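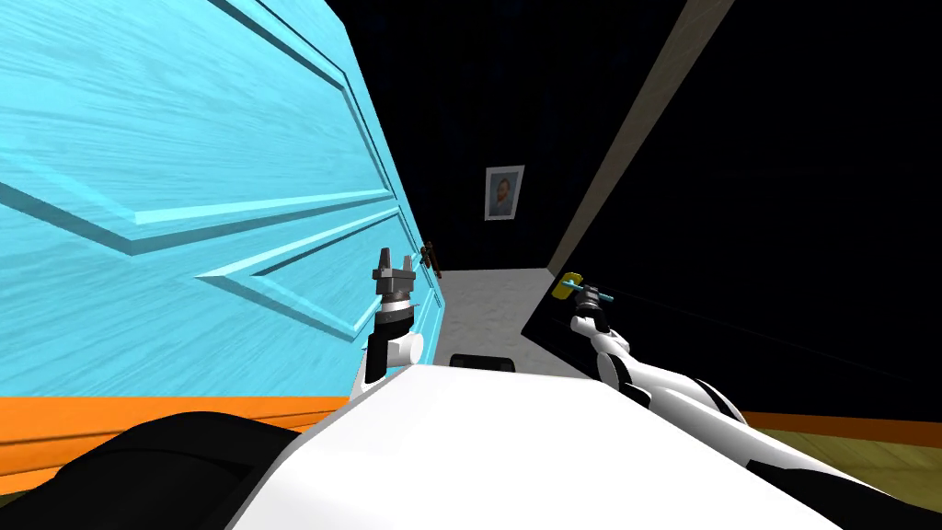 Rowlands Door Subset, v2

Data card. Maintained by the Clindora simulation group. Last edited 28 January 2025.

Read this before you cite the subset as evidence that anything transfers. It holds simulated two-arm episodes recorded at 30 frames per second, with a head view and a view from each wrist. No real robot was used at any stage.

What we tested

The Pemcombe report claims that randomizing surface textures is enough to make a door policy robust. We reran its recipe on 14 room layouts, with 25 episodes held out. Success on layouts seen in training matched the report. On unseen layouts it fell apart, and we don't think more textures will fix it. Texture changes leave geometry alone. A pale blue door in an orange frame against dark gray tile looks wild to a person, but the panels, the jamb and the sill are still shaped like an ordinary door's, and a policy can lean on that shape without learning much else. 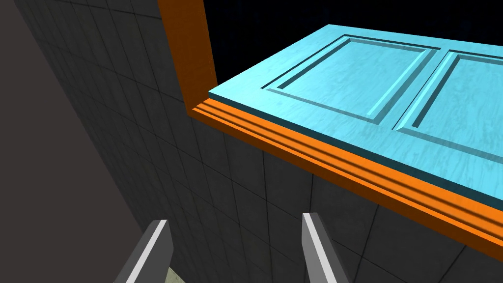 Wrist views deserve more suspicion than they usually get. In our ablation, dropping the left wrist stream barely moved the score, so we doubt the policy was using it. In that stream the open fingers can sit below the sill with the door up and to the right and no handle in view, leaving little to grasp from. 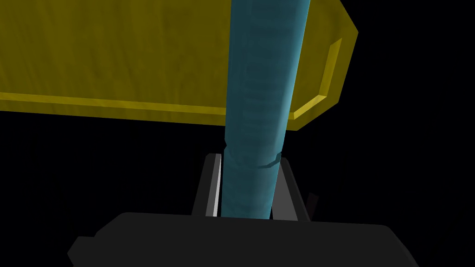 The Arnberg baseline has the same weakness, and its 80 percent figure comes from seen layouts only.

Known problems

Contact forces are not calibrated.
Some backgrounds render nearly black.
Success labels are set by script and have not been checked by hand.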